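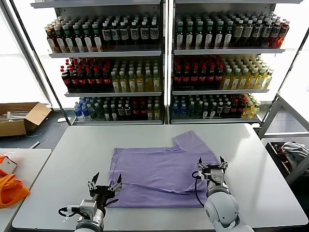
Camiseta lila sobre la mesa blanca, con una manga ya doblada. Detrás, las bebidas.

Quiénes somos

Sendirdale. Ropa doblada y bebidas, las dos cosas en el mismo local. Empezamos con las bebidas, lo de la ropa vino después, cuando Inês Leitão se puso a doblar los delantales de la tienda en la mesa y una clienta preguntó si también doblaba camisas. Doblaba. Cobró poco. Volvió la clienta con dos bolsas.

De eso ya hace 6 años. Ahora doblamos por encargo, entregamos en el día si la ropa llega antes de las diez, y damos un taller corto para quien quiera aprender a hacerlo en casa. Las botellas siguen en su sitio y se siguen vendiendo, que conste.

Qué hacemos

Doblado de ropa de casa y de trabajo. Camisetas sobre todo. También toallas, sábanas (la bajera también, sí), ropa de bebé, uniformes. No lavamos. No planchamos, aunque lo preguntan a diario. La ropa tiene que venir limpia y seca, y si viene húmeda la devolvemos tal cual, sin cobrar.

Para empresas tenemos un servicio aparte, Limus: recogida, doblado por tallas y devolución en cajas. En el pedido más grande hasta hoy fueron 84 camisetas para la gente de Prunomis, en una mañana. Salieron todas. Los brazos, otro tema.

Cómo doblamos

Mesa despejada, superficie lisa. Prenda boca abajo y bien estirada, las costuras laterales primero. Se alisa con la palma desde el centro hacia fuera, sin tirar del cuello, que se da de sí. Manga hacia dentro, luego el lateral, luego el otro. El bajo sube hasta poco antes del cuello y se dobla otra vez. Con el algodón fino hay que ir despacio: resbala, se hace un pliegue en diagonal y el rectángulo sale torcido. Se deshace y se vuelve a empezar. No pasa nada.

El método Godinho, que es el que enseñamos, termina con la prenda en vertical, de pie en el cajón. Lleva el nombre de la calle del primer local, no de ninguna persona. Ventaja: se ve todo al abrir. Inconveniente: si el cajón está medio vacío se caen, así que hay que calcular un poco. Para estanterías abiertas mejor en plano, en montones bajos. Si el montón pasa de la altura de una mano, al sacar la de abajo se va todo.

Colores claros y oscuros, separados. Lilas y rosas pálidos van con los claros. Las prendas con estampado se doblan con el dibujo hacia fuera, salvo que el cliente pida otra cosa, y lo pide mas de uno. 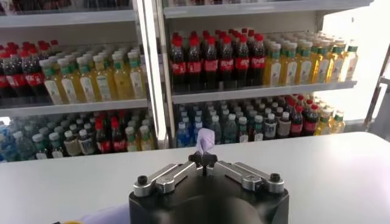
Trinity Quintanilla nos escribió en junio que ella sigue sin convencerse con lo de guardar en vertical, que en su casa los cajones son hondos y acaba perdiendo las camisetas pequeñas debajo de las grandes. Tiene razón en parte. Con cajón hondo recomendamos una caja dentro, sin tapa, o hacer el último doblez más alto. Lo ha probado con la caja y nos dice que las de tirantes le siguen dando guerra. A nosotros también.

El taller

Dura 2 horas, a partir de las cinco de la tarde. Grupos de 13 personas como máximo, más no caben cómodas. Cada uno trae su ropa, mejor la que peor se le da en casa. La primera parte, camisetas de manga corta y nada más, hasta que sale sin pensar. Después camisas, pantalones y, si queda tiempo, la famosa bajera. Casi nunca queda tiempo.

No hace falta saber nada. Vienen estudiantes recien instalados, padres con tres lavadoras atrasadas, gente que se muda. La bebida se elige del estante y va incluida en el precio, una por persona. Fuera de la mesa, por favor. Ya tuvimos un disgusto con una naranjada y unas sábanas blancas.

Las bebidas

Refrescos de cola, amarillos, de naranja, agua, alguna cosa más según temporada. Por botella suelta o por caja. Las cajas conviene encargarlas la víspera. Reponemos a primera hora, por la tarde a veces faltan los de siempre. Se avisa y se guardan.

Quién está detrás

Inês lleva el doblado y los talleres. Los encargos de Limus los coge quien esté más cerca del teléfono, paciencia. Equipo pequeño, todos hacemos de todo, y todos doblamos. Si quieres trabajar con nosotros, pásate con una camiseta y hablamos. Sin currículum.

Pendiente de subir: tarifas nuevas y el horario de verano. Mientras tanto valen las del mostrador.

Contacto | Aviso legal | © Sendirdale, todos los derechos reservados | Volver arriba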